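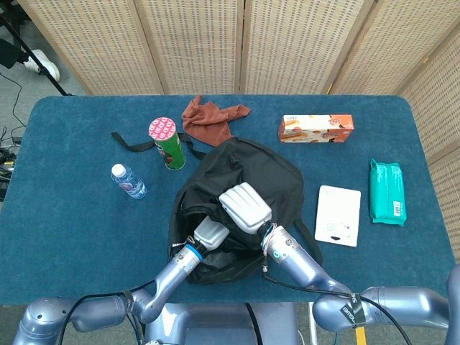

Figure 2. Day bag and items laid out on the covered table before packing.

4. Packing the day bag

Use a table with a cloth cover. The felt keeps bottles from rolling and protects the bag fabric.

1. Lay the backpack in the middle of the table and open the main compartment. Pull the shoulder straps out to the sides.

2. Set the snacks, water, cloth and soft package around the bag, within reach.

3. Check that the cap on the water bottle is tight. Turn it by hand until it stops.

4. Fold the cloth in half twice and push it down to the bottom of the main compartment.

5. Put the biscuit box in next, flat against the back panel. Do not stand it on end.

6. Place the snack canister upright beside the box, lid up.

7. Fill the remaining space with the soft package. Slide the water bottle in last so it can be reached without unpacking.

8. Close the zipper slowly, holding the fabric clear of the teeth with your other hand.

Note: The Kasia bag has no stiff frame and will slump when it is empty.

Caution: Keep the loose strap ends away from the table edge. A bag can be pulled to the floor by a caught strap.

Caution: Do not load more than 16 pounds. For strap adjustment, see page 21.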